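Barkilora Reuse Pilot, progress report to the Kun fund
2022-07-07

Jar returns at the Pravska shop reached 193 this period, against a target of 1821 for the full term. I don't think we will get there. The deposit is too low to bring people back, and the sign-up numbers from Ballar look better than the habits behind them.
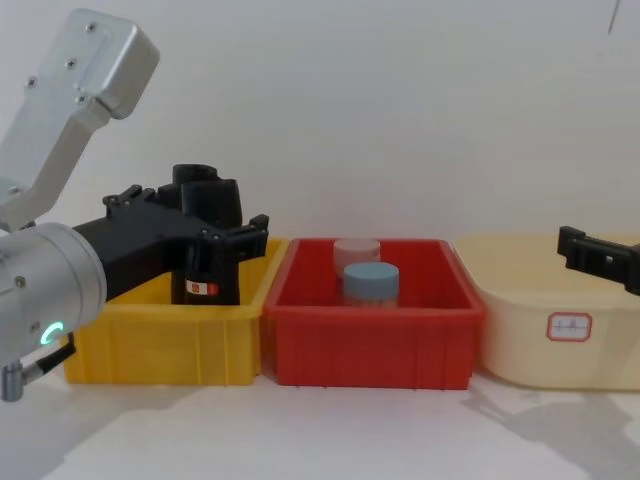

Spending is on plan. The second washing contract is still unsigned — the supplier wants a minimum of 100 jars a load, and I would hold off until November. Four shops have asked to join. I would take one.

Amra Golob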